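Teaching Grip Without a Robot: A Conversation with Rajkumari Rana

Research Features

The Manipulation Group at the Mathur Institute has spent the past two years studying how people handle packaged goods, with the aim of passing some of that skill on to machines. The project, known as Tresitari, collects demonstrations with hand-held grippers. A person holds the tool, performs an everyday task, and the recorded motion and camera view are later used to train a control policy for a robot arm.

Rajkumari Rana leads the project. She spoke with the Institute's research office about the group's recent findings on flexible packaging, the decision to record in cluttered settings, and the work that remains. Geeta Kaushik, who manages data collection and quality review, joined for part of the conversation.

Starting from the hand

Rana came to the subject from mechanical design. Her early work concerned gripper fingers for rigid parts, and she describes the move to soft goods as a change in what counted as a difficulty.

"With a machined part, you know where the surface is," she said. "You close to a certain width and you are finished. A bag has no fixed width. It depends on how it was packed, how much air is in it, and what the last person did to it."

The group first tried to record demonstrations by remote control, with an operator steering a robot arm from a separate station. According to Rana, the results were usable but slow to gather, and the motions were cautious in a way that ordinary handling is not. Operators paused before each contact and approached nearly everything from directly overhead.

The hand-held tool removed most of that hesitation. "People tilt it, they come in from the side, they correct halfway through," Rana said. "Those corrections are the part we want. In the remote recordings they had almost disappeared."

The cost is that a person can do things with a gripper in the hand that an arm on a fixed base cannot repeat. Each recording is therefore checked against the reach and speed limits of the group's arm, and any that exceed them are set aside. Kaushik noted that the share set aside fell once collectors had practiced for a few days and had seen their own motions played back on the arm.

Everyday items, everyday surfaces

The current study covers 10 categories of packaging, among them snack bags, folding cartons, pouches with a side label, and wrapped bundles. Collectors work at a table with a tray and are asked to move items as they would at home. They receive no instruction on where to place the fingers.

Kaushik was firm on this point. "If I tell a collector to hold the bag at the seal, I get the same grasp every time, and the policy learns my opinion," she said. "We would like it to learn from several people who disagree with one another."

The group also stopped clearing the background before each session. Patterned cloth, glossy wrappers, and white surfaces on white tables were all difficult for the earlier vision model, and the team chose to keep them in the recordings. Rana said that a policy trained only against a plain background had performed well in the laboratory and poorly in the staff kitchen.

Some tasks call for two tools. In these, one gripper holds or steadies an item while the other works near the tray, and the two recordings must be aligned in time and position. A printed marker plate mounted on a gripper helps with the second of these. Kaushik described alignment as the least visible part of the project and the one that takes up most of her week.

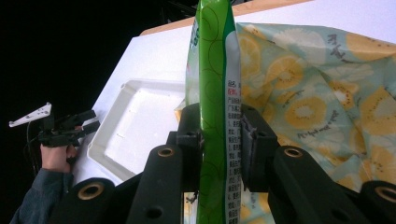 What the study found

The main result concerns grasp height on upright bags. When the demonstrations were sorted by where the fingers closed, the policy trained on grasps near the middle of the bag completed the placing task more often than the one trained on grasps near the top. The group had expected the reverse.

"We assumed the top would be better, as the material is flat there and easy to pinch," Rana said. "It is easy to pinch. The trouble comes afterward, when the contents swing below the fingers and the bag arrives at the tray at an angle nobody planned for."

Grasps near the middle had a weakness of their own. The fingers pressed on the contents, and the policy sometimes closed further than it needed to. The team dealt with this by adding finger width over time as an input, so that the policy could respond when closing slowed against resistance. No force sensor was used. Rana said one would probably help, but that the group wished to know how far the simpler tool could be taken first.

A second finding concerned the number of people. Adding recordings from one experienced collector brought little improvement after the first few sessions. Adding the same amount of material from 4 new collectors improved performance on bags the policy had not met before. Rana was careful about the reach of this claim. The comparison was made with a single arm and a single gripper design, and she would like to see it repeated elsewhere before it is treated as general guidance.

The team compared its results with Ginico, an earlier in-house method that planned each grasp from a fixed set of rules. Ginico remains better on cartons – "it is very hard to beat a rule when the object is a box," Rana said – and the group has kept it in service for that purpose.

Reviewing the recordings

Every demonstration is reviewed by a person before it enters the training set. Kaushik's team uses a viewing tool called Zida, written at the Institute, which plays the camera view beside a plot of finger width. A reviewer needs about 10 minutes to get through a typical batch.

Reviewers do not remove clumsy attempts. A slip followed by a second grasp is marked and kept, and the recordings so marked are used to teach recovery. What is removed, Kaushik said, are recordings in which tracking was lost or the two tools cannot be brought into agreement.

"People apologize to me for dropping things," she said. "I have had to write it into the collector notes that a drop is fine. Please pick it up with the gripper and carry on."

The next stage

Work in the coming year will turn to items that change shape while being handled, such as bags that have been opened and partly emptied. The group also plans to test a second finger pad with a softer face. Rana expects the new pads to reduce over-closing, though she is less certain how they will hold up over months of daily use.

A wider set of recordings is planned for release in January, together with the collector notes and the review criteria. Asked what outside groups might do with them, Rana said that she hoped some would start by looking for errors. Kaushik added that the reviewers' comments will be included in full, with the exception of names, and that corrections may be sent to the project office at any time.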